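Home Ask Browse Workshop Builds Members

Two-arm shoe tidier at home: picks up fine, misses the shelf when putting down

Olesia Demchenko

Hi all, long-time lurker, first proper post, sorry it's a long one. I'm building a two-armed tidying robot in my garage with a lot of help from my neighbour (he has the lathe, I have the patience). I've called it Skusoser, don't ask. The one job I want out of it is getting shoes off the hallway floor and onto the shoe bench by the wall, because I am sick of tripping over them on the way to the back door.

The real arms are in bits on the workbench while I redo the wiring, so for now everything happens in a simulated hallway on the computer: plank floor, low white bench down the left side, long wall of picture frames opposite, glass door at the end. The shoes are just lying about on the boards. I'm driving the arms by hand with a pair of game controllers until I get it right often enough to record some runs and try automating them. Picking a sandal up is pretty good now!
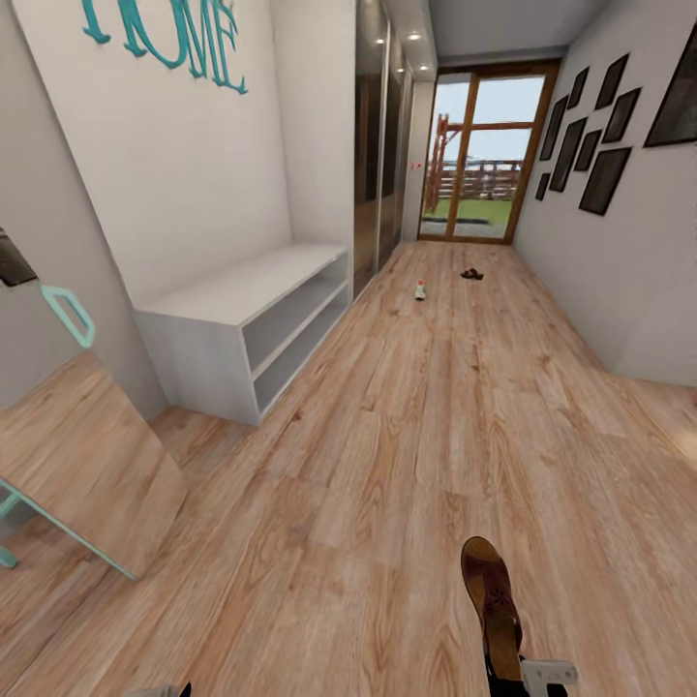

It's the putting down that's driving me round the bend. I grab near the heel, swing over to the bench, and then I'm always either short of the shelf or I clip the edge of it with the toe. Out of 30 tries the other night I got 7 that I'd call decent. The rest were a mix of knocking the bench, dropping the sandal on its side and one that went clean over the top and down behind. That one was sort of impressive.

I think part of it is the head camera. I picked a very wide lens because I wanted to see both grippers and the floor and the walls all at once, and everything out near the sides leans and stretches. The bench really does look like it's tipping over. When I'm out in the middle of the hall I can't tell how far off anything is, and a sandal down by the door is a little brown blob.

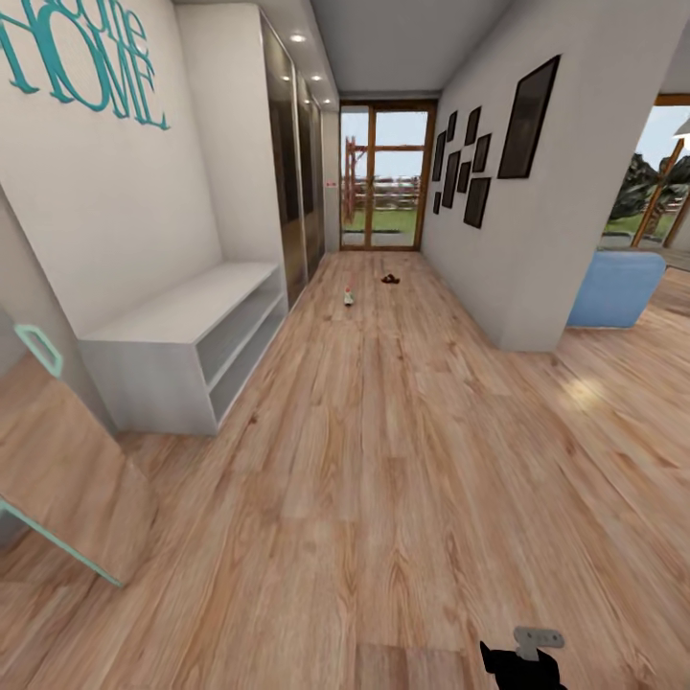 Last edited: Thursday, July 12, 2018

A couple of things people asked me in the comments. No, I haven't got wrist cameras on it yet, and I'd like to avoid them if I can — the budget is pretty much gone. The lens setting in the sim matches the one I've already bought, so I don't want to change it to something narrower and get a nasty surprise later. And yes, the bench is the right size, I measured our real one with a tape.

I've also started going right up to the bench and squaring off to it before I do anything with the arm, which Sajib told me to try. Much nicer to look at, I can see into both shelves and what's already on the top one.
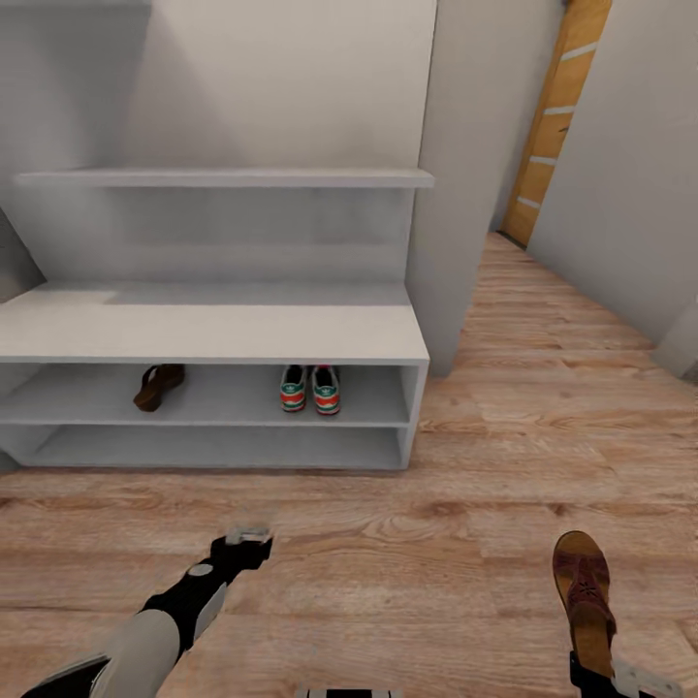

The bit I still can't manage is the turn. The sandal goes up in the gripper with the toe at the top, and I have to get it lying flat and pushed in between the two shelves, and by then my wrist joint is at its limit and the elbow wants to go somewhere silly. Do I need another joint? Do I need to grab it somewhere else? Should I be setting it down on top of the bench first and sliding it? Any help very welcome, and please be gentle, I'm a hairdresser.

Share (7) Follow Comments (4)

Sajib Roy

Glad the squaring-up helped! I don't think you need another joint. I went through exactly this with a sock sorter a while back and I spent a whole winter adding hardware I ended up taking off again.

Two things I'd do, in this order.

First, the lens. Leave the lens itself alone but run the picture through an undistort step before it gets to your screen. Most of the free vision libraries have one. You print a checkerboard (or drop a checkerboard model into your sim), wave it about in every corner of the view, and it works out the numbers for you. Do the corners properly, that's where people get lazy. You'll lose a bit of the picture around the outside, so keep the raw view open in a second little window for when you're driving down the hall, and use the straightened one when you're at the bench.

Second, where you're holding the sandal. The heel is a good spot, I'd stick with it, it leaves the toe free to go into the shelf first. But do the turn BEFORE you get near the bench. Back off a bit, roll the whole thing down until the sole is level with the floor, look at it, then go in with the arm moving in a straight line and nothing else. If the wrist runs out of travel when you try that, your base is too close or too far over to one side. Shift the base, leave the wrist. I saved that "level and ready" position as a button on my controller and it made more difference than anything else I tried.

For letting go, lower until the sole touches, open a crack, wait, then open the rest. If you fling the fingers open in one go the shoe will kick sideways into its neighbours.

Helpful (55) Share

Svatopluk Urban

just get a narrower camera. wide ones are useless for anything close up

A-yeong Hwang

I'd skip the narrower camera personally, you'll want to see that other hand sooner or later.

Agree with Sajib on levelling first. One to add: try doing it with the other arm too! Depending which side of the bench you've parked on, one elbow has heaps of room and the other one is jammed up against your own robot's body. I had mine favouring the right arm for months purely out of habit (I'm right-handed) and half my "joint limit" troubles went away when I swapped.

The set-down-and-slide idea does work on a flat top, I use it for books. Into a shelf opening I wouldn't bother, you need the height right anyway and then you've got two chances to catch the lip.

Also turn the friction up and down in the sim and see if your good runs survive. Mine all fell apart the first time I tried a real rubber sole, it gripped the shelf like mad and the toe folded under.

Helpful (7) Share

3537 views

Recent in Workshop Builds

Valgate gearbox squeals on the way down only
Which glue for gripper pads that have to come off again?
Oleo sim: objects sink into the floor after a reload
Araceli Barajas: my garage gantry, one year on
Koo controller drops out when the dryer is running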